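Toy and small parts sorting at Mabaso – gallery
22/02/2018

Mabaso takes in mixed boxes of toys and household odds and ends, sorts them and sends them out again in sets. The boxes come from the Randow store and from the drop-off point on Fukgate, and very little in them arrives in any order. Building blocks turn up with balls, kitchen things with doll clothes, and most boxes have a layer of small pieces at the bottom that could belong to anything.

The pages in this gallery follow the sorting bench. Each batch is tipped into an open bin and gone through piece by piece before it moves to the shelves. Click on the picture for the large version.

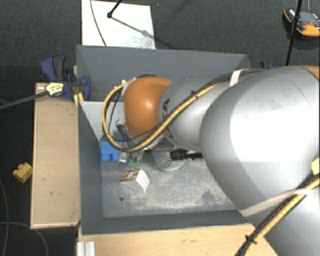

MIXED BINS

Gray bin with a few pieces in it. The bright blue toy block is on the left, knobs showing, with a small silvery-gray item next to it. The whitish round one with the row of dark marks looks like a baseball.

A black ridged piece lies across the ball, and there is a small green one with thin prongs. Pieces like these go on the "unknown" tray if no match is found the same day.

About the bins

We use open bins with straight sides for all mixed batches. Deep boxes were tried first, but small parts stayed at the bottom and were missed. A batch is kept small enough that the floor of the bin can be seen between the pieces.

Large building blocks are the easiest to place. They are sorted by size, then by color, and packed 24 to a bag. Odd ones are held back until there are enough for another bag.

Balls are checked for splits and loose stitching. Sound ones go to the sports shelf, four to a net. The rest are thrown out.

Small parts with no known set stay on the tray for 20 days. After that they go into the craft box, which schools can order from the Grelari list – the box holds 300 pieces and is not sorted by type.

Dropping off

Boxes can be left at Fukgate during opening hours. Please tape the lid shut and take out batteries. Glass and anything with a sharp edge should be wrapped and marked on the outside. We cannot take soft toys in February, as the shelves for them are full.

More galleries: Shelves and labels – Craft boxes – Randow store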